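Collecting tabletop examples with hand-held grippers
Speaker notes, Abhishek Gautam
Monday session, second slot. Slides advance on my click. Questions at the end.

Slide 1. Title
Say who I am and that the collection work was shared with Shivam Ahuja, who is in the room and can take the hardware questions. The project is called Drandico. Oltness is the group that trains on what we gather. I will talk about the gathering only.

Slide 2. What we are after
The model learns from people doing ordinary jobs with a gripper in the hand. No robot arm at this stage. A person holds the tool, does the job, and the camera on the tool records what the fingers see. One try at one job is an example. We kept 2908 examples in the first set. Of those, 826 are plates and bowls, and that is the part I am covering today.

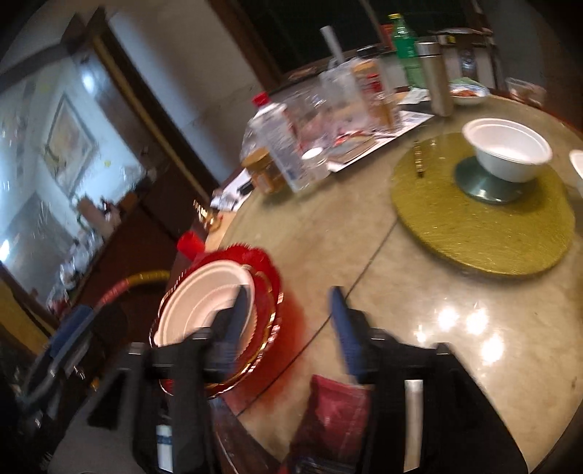 Slide 3. Why a home table
Our first set was shot on a bare bench at the Gwilliam lab. The model did well on that bench and poorly everywhere else. So we moved to dining tables and left things where people had left them. Bottles, food, papers, bags. We ask the collector to clear only what is needed to do the job safely. Shiny tops are fine. Glare is fine. The model will meet both later on.

Pause here. Someone usually asks about privacy. Answer: written consent from the household, and papers with names on them get turned over before we start.

Slide 4. The approach
A large share of the examples we threw out went wrong before the fingers touched anything. Collectors rush the approach, the picture smears, and the tracker loses its place. The rule we give now is to come in at half the speed that feels natural. Open the fingers early, well before the rim. Keep the other hand out from between the camera and the plate.
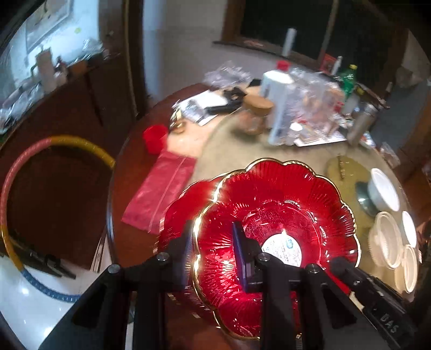

Slide 4: Gripper fingers and a red plate with a gold rim. A second tool arm comes in from the lower right.

Mention that blur alone does not get an example rejected. We reject when the tracker drops out for longer than the limit on the handout. Shivam has the numbers if anyone wants them.

Slide 5. The grip
Plates are harder than cups. The rim is thin, and ribbed glass gives the pads less to hold than people expect. We tell collectors to close on the rim, wait a beat, then lift. The wait matters to us. It gives the model a clear stretch where the fingers are closed and the plate has not moved yet. Without it, closing and lifting run together and the labels get messy.

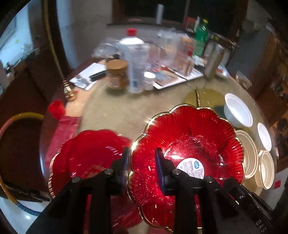
Slide 5: Fingers closed on the rim of a scalloped plate, with one pad against the upper face.

Stickers stay on. We talked about peeling them and decided against it, as plates in homes have stickers too.

Slide 6. Checking and labels
Each example goes through Tokuletti, our review tool. The reviewer marks three points: first touch, lift, release. If two reviewers disagree on first touch, a third one looks. Failed grips are kept and tagged as failed. Do not skip this line, people always assume we delete them.

Slide 7. Next
The target for the next set is 2000 more examples across 11 homes. More clear plastic, more stacked bowls, more jobs that need two hands. Collection starts in August.

Leave slide 7 up for questions. The handout with the collector rules is by the door.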